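Kitchen tips: a paper table with squares

When I must sort cups and bowls, I first cover the big table with brown paper and divide it with dark blue tape. Each thing gets its own square, and the table stays clean under it. I learned this way in June, when I moved my kitchen to Camargo.

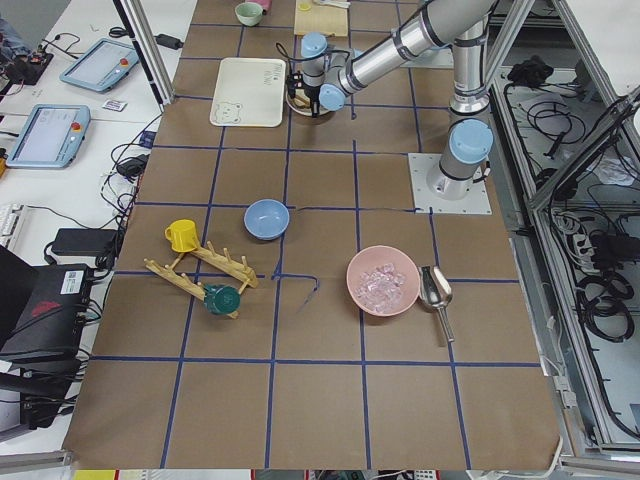 Posted by Gradura
11 Apr 2022 | Kitchen and table | 8 comments

A small wooden rack with pegs is enough for mugs. Hang one on the end and lay another on the bar with the opening down a little, so the water can go out. For ice I use a bowl with a wide mouth and I put the metal scoop beside it, never inside, as the handle becomes too cold to hold. The cutting board goes at the far side, away from the ice.

Press the tape with a dry cloth and leave it 2 hours before you put heavy dishes. If you pull it too fast the paper tears, and then you need a new sheet. I change mine every 4 weeks. 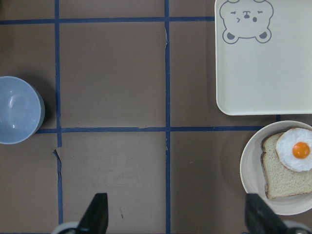 For breakfast, keep the plate with the bread close to you and the tray behind it. A tray with rounded corners is easier to wipe, especially if it has a drawing that the children like, for example a bear. Bowls with a glossy inside should be dried by a soft towel, otherwise the spots remain.

Old paper I fold and keep for wrapping glasses.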